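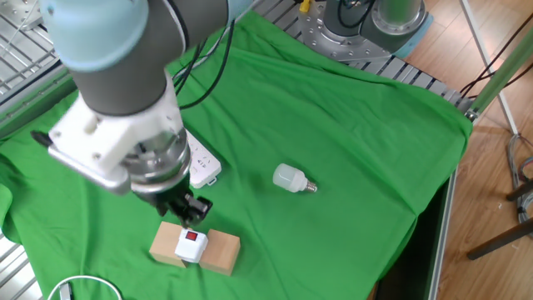
Figure 2. Layout of the lighting task, with the red rocker switch facing upward between two wooden blocks, the power strip behind and the bulb lying on the green cloth.

4.2 Small electrical items on a soft surface

Of all the household groupings in our study, the lighting group gave us the most pleasure to set out. A switch, a bulb and a power strip are things that almost everyone handles without a second thought, and yet they ask for very different kinds of care. The rocker is small and must be pressed squarely. The bulb (Figure 2) is light, smooth and quite happy to roll. The strip is long and rather awkward to shift once anything is plugged into it.

We began with the switch standing by itself on the cloth, following the layout in Talebi and Lobo's earlier Sarnness study. It slid about at the slightest push, and in our first 13 trials we spent more time putting it back than using it. Homa Taheri suggested propping it between two wooden blocks, and what a difference that made! The blocks are plain offcuts and need not match. Wedged in the gap, the switch stays upright and can be pressed from above, much as one would press a switch on a lamp base at home. We kept this layout for the remaining trials in the group, 92 in all.

The cloth deserves a word too. We left its wrinkles in on purpose, as tablecloths and bedspreads are seldom flat in the homes we visited, and a fold of fabric changes where a bulb comes to rest. On bare wood, bulbs tended to travel until something stopped them; on cloth they usually settled within a hand's width of where they were put down. Green also gave us good contrast with the white fittings, which was a great help when marking positions by eye afterwards.

Placement of the bulb was varied freely between trials. Lying on its side proved far more interesting than standing it on its cap, and we would warmly encourage others to try it, with the screw base turned in different directions. Positions of all loose items were noted before each trial and are listed with the Sukon set, which now holds 1,006 layouts across every household group. The kitchen items, which behaved quite differently on the same cloth, are taken up in Section 4.3.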